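Itoddale play kitchen table opens its second season

2018-01-08

After a quiet Christmas fortnight the toy and tableware library at Itoddale is lending again, and if you have small children at home (or grandchildren who descend on you at weekends) it is well worth the walk up from the bus stop. The library started last June in the back of the old Curaven shop, and since then 198 families have signed up, a good many of them coming over from Endville on market days. 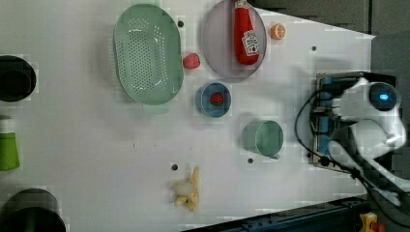 Miyuki Kobori had the idea of mixing pretend food with proper kitchen things, so that a child who borrows a set gets something to serve from as well as something to serve. She spent a good part of the autumn gathering bits and pieces, and she is very fond of the softer colours, like the pale mint green of the big oval colander with its rows of little holes, which goes so nicely with the light green cup. The banana comes with its peel spread open, and there is a strawberry to sit in the small blue bowl, so you can have breakfast laid before anyone has found their slippers! Sets go out for 2 weeks at a time and can be renewed once if there is no one waiting.

The new season brings 17 sets in all, sorted by meal. The breakfast ones tend to go first, followed closely by the picnic ones, and there is a tea party set called Tang that is already promised to somebody until the end of the month. If the one you are after is out, put your name in the book by the door and you will get a telephone call when it is back.
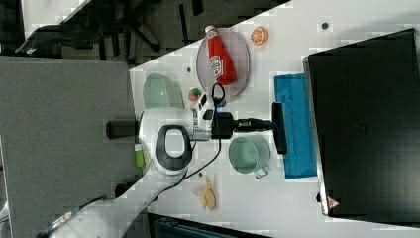

Ketchup on the plate, a slice of orange beside it and a mint-green mug for afters.

Borrowing is free, though a small deposit is asked for and handed back when the set comes home. Please give everything a wipe before you return it, and do have a look under the sofa for stray fruit. Odd plates and mugs in good order are always welcome, and so is toy bread, which seems to wander off more than anything else on the list. 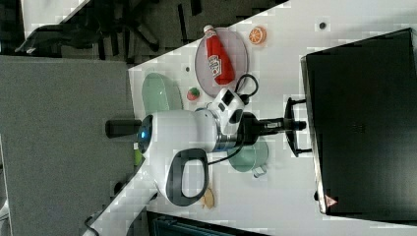 Jhosep Sánchez wrote in to say that his two have played cafés every evening since they borrowed their first set, and that he would dearly like a late opening once a week, as he never gets back from work in time to change one set for another. Miyuki says she is looking into Thursdays. A grant of £2000 will keep the heating on until the summer, so there should be room for a longer evening or two before then.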